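Kitchen Notes: The Bench Gets a Talking-To
27 January 2018

When we moved into the shared kitchen on the second floor, Vittoria Fontana drew up a plan for the bench. It had zones. There was a toast zone, a fruit zone and a zone for what she called "overflow", and I am sorry to report that overflow won within a fortnight. January being a slow month, Stavros Berisha and I cleared the lot and started again, beginning with the big wooden tray, which was to stay in the middle with nothing on it until everyone agreed what it was for.

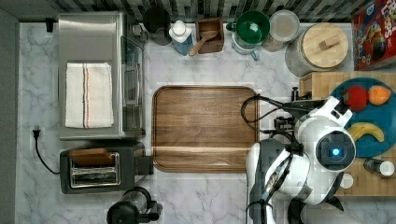

The tray in its brief period of dignity. Toast to the left, fruit to the right.

Agreement took four emails. Amra Hodžić wanted it for mail. Kobe Van Acker wanted it for "bits", and could not be drawn on which bits. Snacks carried the day, as they generally do in this building, and the smaller slatted tray has been moved in on top so that chip packets have somewhere to live. People who finish a packet are asked to consider the bin, a Kneževič model that cost us $87 and has a pedal and everything.

The cereal is a touchier matter. It was supposed to stand up at the back against the tiles with the other tall things. There is a school of thought that cereal should be wherever your hand last left it, and I have had this school of thought explained to me at length, before coffee.

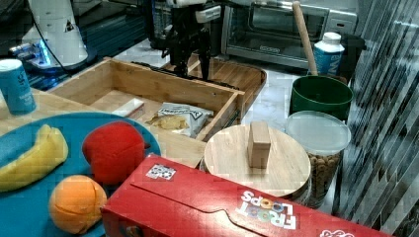 Froot Loops, having a lie-down beside the fruit plate.

Further along, some of you have asked whether we need the wooden boards as well as the trays. We do. A board is for cutting on and a tray is for carrying, and the raised rim is how you tell them apart, at least until somebody turns up with a board that has one. The Gulteo catalogue sells both under the same heading, so no help there.

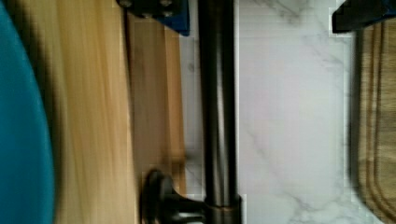 Oiling is the job that keeps getting put off. Stavros has bought a tin of Bidix board oil and is prepared to show anyone how it's done, with the grain and not too much of it. You want those long streaks of honey and cream to come up without the whole thing going sticky. Teal plates off the board first, please. Leave it overnight and wipe it down in the morning.

Which brings me to the toast end of the bench. The rule, such as it is, says one cord per outlet and no tea towels left on top of anything that heats up

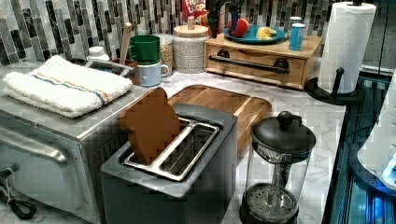 and I would like it noted that I wrote that rule myself and have broken it twice. Vittoria keeps a tally. The towel rail from Jultov is still in its box under the sink, waiting on a screwdriver and some moral fibre.

Katherine Londoño is looking after the coffee things until the end of the month. If the French press has grounds in it and you were the last to use it, she would love to hear from you.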